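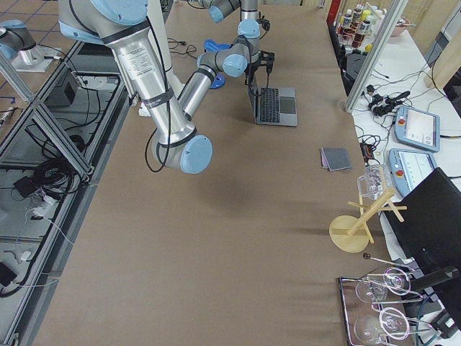
Mug tree on the right, wine glasses on their sides in the tray, gray cloth by the laptop.

I have been meaning to write up the drying problem since August. The short version is that I own more glassware than my dish rack was designed for, and the overflow has been landing on whatever flat surface is closest. I finally sorted out where things go, and I'm recording it so that I stop re-deciding it every time I wash up.

Start with the mug tree. It has a round base, one vertical post, and pegs that cross through the post. The wood is pale and unvarnished as far as I can tell, so I treat it as if water will mark it. A mug tree is sold as storage, and most people load it with ceramic mugs straight from the rack. I use mine for glass, and only after a first pass with a towel.

The issue with a mug tree is balance. With every peg loaded it is stable. With one item on it, the weight sits off center, and how much that matters depends on the diameter of the base and on how far out the handle rests. I tested mine by hanging the heaviest piece I own from a top peg and pushing the post sideways with one finger. It started to lift a base edge sooner than I would like. The fix is to hang a single item as close to the post as the peg allows and to turn the base so the loaded side faces the middle of the table. If it does go over, it goes over onto the table.

Wine glasses are harder. There are three ways to dry them and I have tried all of them.

Upside down on a towel. The rim seals against the cloth, air stops moving inside the bowl, and you get a ring of condensation that dries into a ring of minerals. Our tap water is hard enough that this is visible after a single wash. It also puts the whole weight of the glass on the rim, the thinnest part.

Upright on the foot. Water runs down and pools at the bottom of the bowl. It dries eventually, but it leaves a spot in exactly the place that is most annoying to polish.

On the side, in a tray. Air can get in and out of the bowl, nothing rests on the rim edge, and a glass that is already lying down cannot be knocked over. The disadvantages are the footprint and the tendency to roll. A wine glass on its side wants to travel in an arc, with the bowl swinging around the foot. A tray with a raised metal edge stops that. I lay them both the same way, bowls left and bases right. Ngọc Trịnh argued for alternating them, head to tail, on the grounds that it packs tighter. It does pack tighter. It also puts a foot next to a bowl, and the foot is the part that chips the bowl. I went back to same-direction after one evening of listening to them click.

Clearance between the two glasses is whatever the tray leaves you. Mine would take a third if I forced it, and I don't.

Then there is the cloth. I keep one folded square near the glasses for the final polish and I try not to use it for anything else. The gray one has been through the wash enough that it no longer sheds. New cloths are a nuisance on glass. The one I bought from Makeo left lint through its first several washes, and I ran it at 40 degrees C with no fabric softener, as instructed. Softener leaves a film that transfers to the glass, and then you are polishing in circles. I have seen people recommend 70 for kitchen cloths. I haven't noticed a difference on lint, only on shrinkage.

Folding matters slightly. A flat square gives you several clean faces. When one gets damp, refold to the next. A crumpled cloth has one damp region of unknown size, and you find it with your last glass.

The table covering is brown paper, and I was skeptical of it at first. Adeel Pirzada uses it on his workbench and suggested it for the table. It lies smooth if you pull it tight, it shows every drip as a dark spot, and it costs very little to replace. The dark spots turned out to be the useful part. If a spot appears under something I believed was dry, I know to dry it again. The paper will not survive standing water, so anything dripping goes in the sink rack first.

I looked at the tray Ikdale sells and at the taller stand from Tuvemholm before settling on what I had. The Ikdale one is a decent tray, but the edge is low and I think a glass would climb it. The Tuvemholm stand holds stemware upside down by the foot, which solves airflow completely. It is also 300 mm deep, and I don't have that to give up.

One remaining problem is the laptop, which I keep open on the same table because that is where I type these posts. Wet glass and a keyboard should not share a surface. The current rule is that glass stays along the right edge and the laptop stays to the left of it, with the cloth near its corner. I would like a gap of 40 cm. I measured once, got less, and moved the tray closer to the edge — that then made me nervous about the edge. I may move the laptop instead.

Next on the list is the set of small tumblers from Đỗ, which have no handles and no stems and so fit neither of the two systems above. At the moment they live in the sink rack, and I dry them by hand the same night.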